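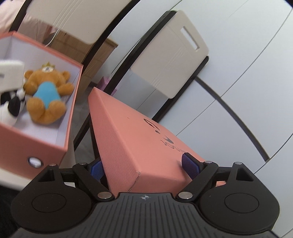
**Sito build group – minutes, 13 February 2020**

Held at the shared workshop in Cáceres. Minutes of the September meeting were taken as read, apart from the spelling of Curemby, now corrected.

**1. Gripper build**

The two-finger design is staying. Everyone who has had a go with it likes the feel, and the studded blue pads got a special mention (much nicer than the plain ones we started with!). Still to do:

- check the pivot pins for play after each long session
- reprint the ribbed body cover, a touch thicker at the base
- label both sets of finger linkages so left and right don't get swapped again

There was a lively talk about whether the fingers should open wider. Agreed to leave the geometry alone until we have more handling behind us, then look at it properly. Two members would like to try a longer linkage in the meantime and were warmly encouraged to do so.

**2. Handling at home**

Great progress. Cardboard boxes remain the favourite thing to practise on – they come in awkward lengths, they crease, and there are always more of them. Soft toys are next on the list.

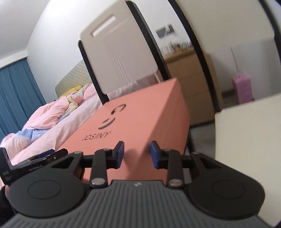

Bedrooms were agreed to be a good place to carry on, with bedding, curtains and furniture all close together and plenty to reach past. Kitchens can wait until spring. Members working at home should write down which pads were fitted, as last month's notes left this out and we couldn't compare anything.

**3. Motor bench**

The Kerex controller now runs the test motor smoothly up to 3000 rpm, to loud applause. The buzzing at low speed is still there. Suggestions were a new cable, a different supply and a rubber mat under the lot. All three will be tried, the mat first.

**4. Money**

The kitty stands at over 1140 euros after the Curemby order for bearings and filament. Agreed to buy a second set of small hex keys and a decent parts tray. The bigger printer was put off again, with some sighing.

**5. Any other business**

Please sweep under the saw. The spare bench vice is free to whoever can carry it.

Next meeting: same place, same time, bring your own mug.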